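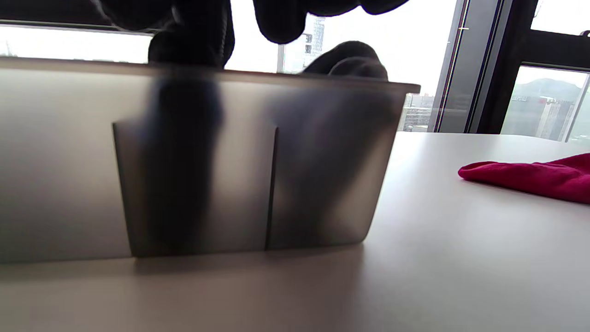

Re: [civic-talk] Comment period on the assembly permit rule

Posted in: Rights & Public Life

Feb 2, 2020
From: Cuiping Zeng

> The draft says any group of more than 21 people needs a permit,
> and the application has to be in 162 hours ahead. Is that for
> marches only, or does it cover people standing in Kaneko Square
> with signs? Also, does anyone know how many comments the city
> got the first time?

It covers both. Section 4 says "procession or stationary gathering," and the only exceptions are funerals and school groups. I read it twice because the summary sheet talks only about marches.

The city received 1,822 written comments in the first round, back in October. The clerk's index lists 399 of them as form letters, and those were answered with one reply. If you write this time, use your own words and name the section you are writing about. It can be short.

My own objection is to the deadline more than the head count. When the Lamitz Street library hours were cut, people were outside the building the next evening. Under this draft that would have been a violation, and the fine goes to whoever is named as organizer -- or, if no one is named, to "any person directing the group." I don't know what that means and I would like the city attorney to say.

There is a short clause for "spontaneous events," but it leaves the decision to the duty officer and gives no standard for making it. The Fason ordinance has a similar clause with a written test. I will ask that ours be changed to match.

Comments can go by mail or be handed in at the clerk's window. Email is accepted too, but put your street address in it or it won't be entered in the record.

I can bring printed copies of the draft to the next meeting if people want them -- reply to me off list with how many.

Cuiping

List archive | Contact the list owner | Back to top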